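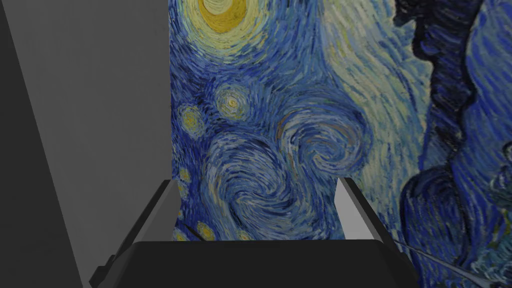 Resix sells a scene pack for people who train gripper policies and would like to break them cheaply. Onden, as the pack is called, is a set of simulated rooms with surfaces that can be swapped between runs, viewed from a camera mounted behind the fingers. Natsumi Tamura, who maintains it, has spent most of the past year on textures. The plain gray walls that ship by default are, in her words, "a bad teacher." Put The Starry Night behind a two-fingered gripper, with the big blue spiral sitting between the fingertips, and the vision side of a policy has a good deal more to ignore. "There is high-contrast detail at every scale," she said. "If your network has learned that an edge near the fingertips means an object, it will find plenty of edges there."

The current release has 693 surface textures, of which 621 are turned on by default. The remainder are held back as a test set, and the license asks customers not to train on them. Tamura concedes that this cannot be enforced. "We ask. Some people will train on them anyway and their numbers will look very good until January, when the held-back set changes."

Paintings make up a small share of the library. The rest is tile, fabric, gravel, printed packaging and a long run of procedural noise. Tamura considers the paintings useful for a narrow reason: brushwork has direction, and directional texture interferes with optical flow in ways that noise does not. She would not claim that a policy hardened against Van Gogh is ready for a warehouse. "It tells you the policy is reading the wrong pixels. It does not tell you which pixels are right."

Setup is by configuration file. A user names the gripper model, the camera offset and the list of surfaces, and the pack generates episodes to match. Lighting is set separately and defaults to flat. Several early customers complained about this, and Tamura defends it. Changing texture and light together makes a failure hard to assign to either one, so the manual recommends 8 passes over texture alone before any lighting variation is added. Each pass writes its own log.

The weak point is contact. Onden uses the physics engine the customer already has and adds nothing to it, so friction on a swapped surface stays the same whether the surface looks like gravel or glass. Tamura was direct about it. "The texture is paint. If you want it to feel different, you set the friction yourself." A table of suggested values has been requested by 23 customers – she keeps the list – and is not yet scheduled.

Competing products, Ragab among them, bundle their own physics and charge for it. Tamura sees the two as serving different buyers. A lab with a working simulator wants surfaces and a loader. A lab starting from nothing probably wants Ragab, she said, and Resix tells such callers so.

Onden is licensed per seat, with the held-back textures included. Support is by email. The January release will add curved surfaces, which Tamura describes as overdue, and will drop the old configuration format. Existing files can be converted with a script in the tools folder.

Home | Reviews | Interviews | Hardware | Simulation | Contact

Filed under: Simulation & Training Tools

Related
Ragab physics bundle: installation notes
Camera offsets and why they drift
Ultham gripper models compared
Reading an episode log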